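Justard Reflector Panel 743

Collapsible five-surface reflector for portrait and couples photography
Supplied by Treloar Photographic, Fevorstead

Overview

The Justard 743 is an oval hand-held reflector for outdoor portrait, engagement and family work. It opens to 6 feet on the long axis and folds to a disc that fits the sleeve supplied. The frame is sprung steel with a sewn fabric edge. Two moulded grips are set opposite each other on the long sides, so the panel can be held by an assistant or clamped to a stand arm.

The core is a translucent diffuser. A reversible zip cover fits over it and provides the other four surfaces.

Surfaces

Translucent: softens direct sun when held between the sun and the subject. Light loss is one stop.
White: neutral fill, low output. Suited to close working distances and pale clothing.
Silver: highest output. Use at a distance or in open shade, as it will cause squinting at close range.
Soft gold: a zigzag weave of gold and silver. Warms skin in flat light. Not recommended within an hour of sunset, when the ambient colour is already warm.
Black: subtracts light from one side of the face. Useful under an even grey sky.

Specifications

Model: 743
Shape: oval
Open length: 6 ft
Surfaces: five
Frame: sprung steel
Grips: two, moulded, fixed
Cover: zip, reversible
Stand fitting: Jultitine clamp arm (sold separately)
Colour of sleeve: charcoal

Using the 743 with two people

For a standing couple, place the panel on the side opposite the sun with its long axis vertical. The lower edge should sit at waist height and tilt up slightly. If one person is taller, feather the panel towards the shorter of the two. For seated poses, turn the long axis horizontal and bring the panel in until it is just out of shot.

Fill is easiest to judge by eye before the camera is raised. Watch the shadow under the chin. When the shadow is visible but soft, the panel is close enough. With the silver surface, step back and check that neither person is narrowing their eyes.

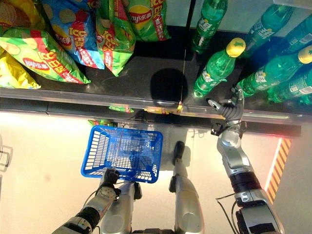 Wind and stand use

The 743 has a large area for its weight and behaves like a sail. On a stand, use the Jultitine arm with a sandbag on the rear leg. In gusty conditions take the panel off the stand and hold it by both grips. Do not leave it standing unattended where the public may walk past.

Folding

Hold the panel at each end of the long axis with one palm up and one palm down. Twist the hands in opposite directions and bring them together. The frame will drop into three loops. Do not force it past resistance. A frame folded the wrong way can take a permanent bend.

Care

Wipe surfaces with a damp cloth and mild soap. Do not machine wash or iron. Dry the panel fully open before returning it to the sleeve. Sand should be shaken out of the zip after beach sessions.

In the package

Justard 743 core panel
Reversible cover
Carry sleeve with shoulder strap
Folding instructions

Related items

Jultitine clamp arm
Justard 200 round reflector, for headshots
Replacement cover for 743

Price and availability

Item number 58. In stock at the Fevorstead counter and for mail order. Replacement covers are ordered in on request and ship separately from the panel.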